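4. Sorting small items between bins

The second chore in our list is the dullest one and the one people ask for most. Put the small stuff where it goes. Every kitchen drawer has it, so does every parts bench. Aubert and Magsi tried it on the Karon arm and got mixed results, so we ran it again with our own bins and 330 trials.

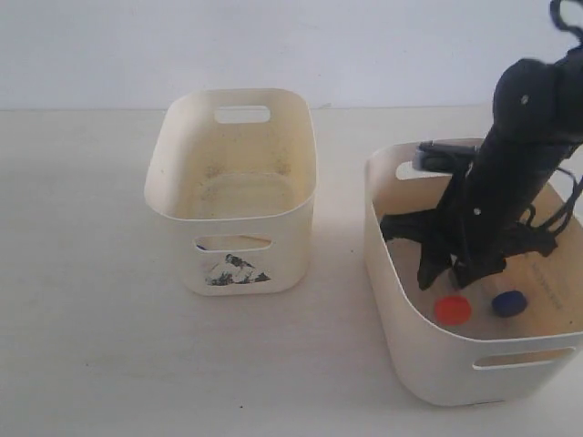

Bin walls matter more than we expected. A wall is nothing to a hand, but the planner has to bring a whole wrist down past the rim and leave room for the cables too. In Figure 4 the fingers are just over the floor of the right bin, with the red-orange disc and the dark blue piece under the tips. Flat things on a flat floor. Hard to get under, and the left bin adds dirt on the floor that the detector sometimes reads as a part.

Figure 4. Pick from the right bin, Cetineck planner, default speed.

4.1 Finding the bin again
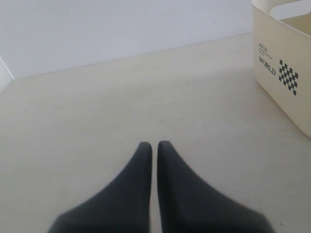 Wrist view only, no map kept between picks. Cream plastic on a pale table against a white wall is a poor case for any edge finder, and we lost the bin often in early runs. Print helps alot. The dark WORLD lettering and the checkerboard next to it gave the matcher something to hold on to even with the rest of the basket out of view, while the smaller lines of text were too blurred to use. Plain-sided bins did worse, see Table 3.

4.2 Capped tubes

Shop-floor version of the same chore. Tubes upside down on their screw caps, grip low at the cap and not on the clear body, which the depth sensor mostly misses. Cap color was the only cue we trusted.
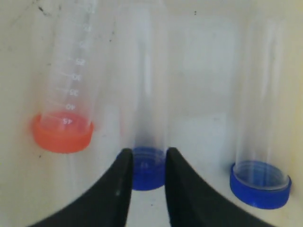

4.3 Is it ready?

For a bench with someone nearby, close. For a kitchen, no. Lockwood puts the bar at 663 picks without help and our best run stopped at 109. Most of the stops were bin finding, not grasping, and we think thats fixable with a kept map. Tests with the Masson bins are set for November.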